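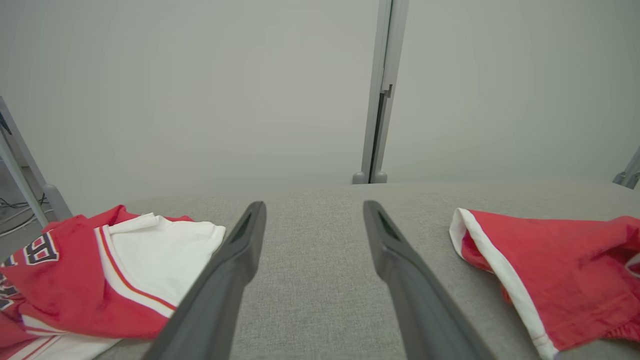 Imprimir | Enviar por e-mail

Notas do orador – autonomia e memória no Wineck 2

Diapositivo 1. Apresentar o aparelho em duas frases: telemóvel de gama média da Hevis, ecrã tátil, 512 MB de memória reservados ao sistema. Dizer que a unidade testada é de retalho, comprada em Fokomberg, com o firmware de maio. Passar à frente.

Diapositivo 2 – método. Brilho fixo, rede móvel ligada, Bluetooth desligado. Sincronização de correio a cada quinze minutos. O ciclo repete navegação, chamada e vídeo até o aparelho se desligar. Referir que o guião de teste é de Ngozi Danladi e que os registos em bruto estão disponíveis a pedido.

Diapositivo 3 – resultados. Ler só a linha do meio da tabela: 114 minutos de vídeo contínuo entre a carga completa e o primeiro aviso de bateria. Com o serviço de localização ativo, o valor desce para 92. Não comentar a coluna do modo de avião, ainda falta repetir essa série.

Pausa para perguntas curtas. Se perguntarem pelo carregador: foi usado o da caixa.

Diapositivo 4 – gestão de memória. O sistema fecha aplicações em segundo plano cedo demais. O navegador recarrega a página quando se volta de uma chamada; o leitor de música resiste. Mostrar o gráfico de ocupação e apontar o patamar antes de cada fecho. A causa provável é o limiar definido pelo fabricante – a confirmar com o código do núcleo, quando for publicado.

Diapositivo 5 – interface Tesfamariam. Camada própria sobre o sistema base. Ocupa memória residente mesmo com o ecrã inicial alternativo instalado. Explicar como se desativam os widgets de origem: Definições, Aplicações, Em execução. O relógio não pode ser removido.

Diapositivo 6 – teclado e chamadas. Atraso percetível na primeira letra depois de desbloquear. Som do auscultador aceitável, microfone fraco ao ar livre. Não há medições acústicas, apresentar como impressão de uso.

Diapositivo 7. Deixar a ligação para os registos no ecrã. A sessão de quinta-feira trata do rádio e da antena; remeter para lá as perguntas sobre receção.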